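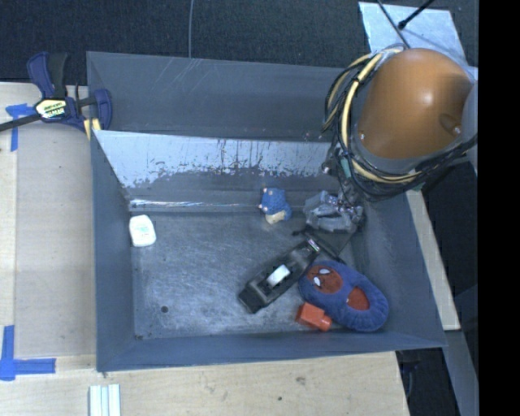

Jundine Bin Kit for Small Arms

A sloped-wall picking bin for home and shared-workshop arm builds. The sloped walls help keep parts where a gripper can get at them. The floor will mark with use, and the scuffs don't affect picking.

Mounting
The bin sits straight on a wooden bench top. Hold the rim down with a bar clamp (not supplied) and tape the bin's corner positions on the bench - you'll want them when you put it back after cleaning.

What to pick
Start with a mix of hard and soft things. A tape dispenser, a small plastic tub and a couple of plush toys will do. Leave clear floor on one side for the first runs.

Cables
Loop the arm's cables over the housing with enough slack for full wrist travel. Check for rubbing after the first 8 hours.

In the kit
Bin
4 rubber feet, self-adhesive
Printed set-up sheet by Thiện Ung

Part no. 1634
Price: $86, pick-up or post
Colour: grey-blue only
Next batch: February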